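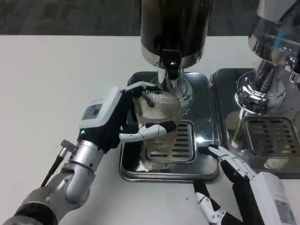 그림 3. 음료 디스펜서 작업. 왼손으로 컵을 잡아 검은색 탭 아래에 둔 상태.

4.2 식음료 접촉 작업의 운용 수칙

본 절은 Cadville 시험 환경에 적용한 수칙을 정리한다. 대상은 양손 로봇의 컵 취급과 디스펜서 조작. 기존 Ferkley 지침은 고정형 팔을 전제로 하여 손가락 단위의 접촉 규정이 없다. 따라서 접촉 부위를 따로 나누어 적었다.

(가) 컵 파지. 얇은 플라스틱 컵은 측면 지지를 원칙으로 함. 림 안쪽 접촉 금지. 그림 3처럼 손끝이 림 가까이에 오는 자세는 허용하되, 안쪽으로 넘어가면 해당 시행은 무효로 처리하고 컵을 교체한다. 파지력 상한은 6 N.

(나) 비작업 손. 탭이나 받침대에 기대지 않는다. 손을 편 채 대기하는 것은 가능. 단 트레이와의 접촉 여부는 로그에 남겨야 한다.

(다) 배수 격자. 컵은 격자 위에 수직으로 세운 뒤 탭을 조작함. 격자를 벗어난 위치에서의 토출은 금지. 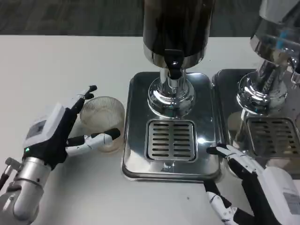
Plilener 로봇운용연구실 책임연구원 (교신저자)

컵이 트레이 바깥에 놓인 경우는 별도 항목으로 둔다. 그림 3과 같은 자리의 다른 사진에서 컵은 첫 번째 트레이 왼쪽 테이블 위에 있고 왼손이 컵을 일부 감싸고 있다. 이 위치에서는 탭 조작 명령을 잠근다. 잠금 해제 조건은 컵 위치 확인과 운용자 승인, 둘 다 필요.

디스펜서 두 대를 나란히 둘 때의 간격도 문제가 된다. 트레이끼리 거의 맞닿으면 반대쪽 손의 진입 경로가 좁아짐. Ostermann 점검표에는 이 항목이 없어 새로 추가하였다. 간격 기준값은 아직 미정이며, 현재는 진입 속도만 제한하고 있다.

수칙 적용 후 총 500회 시행 중 301회를 양손 조건, 나머지를 한 손 조건으로 수행. 양손 조건에서 191회는 운용자 개입없이 종료되었다. 개입 사유의 분류는 5절 참조. 한 손 조건과의 직접 비교는 하지 않는다(컵 투입 방식이 다름).

세척 주기는 본 수칙의 범위 밖이나, 손 외피에 음료가 묻은 경우 즉시 중단하고 닦은 다음 재개하는 것으로 정햇다. 중단 시각과 재개 시각을 모두 기록할 것.

문의: Plilener 로봇운용연구실 | © 2018 Plilener | 맨 위로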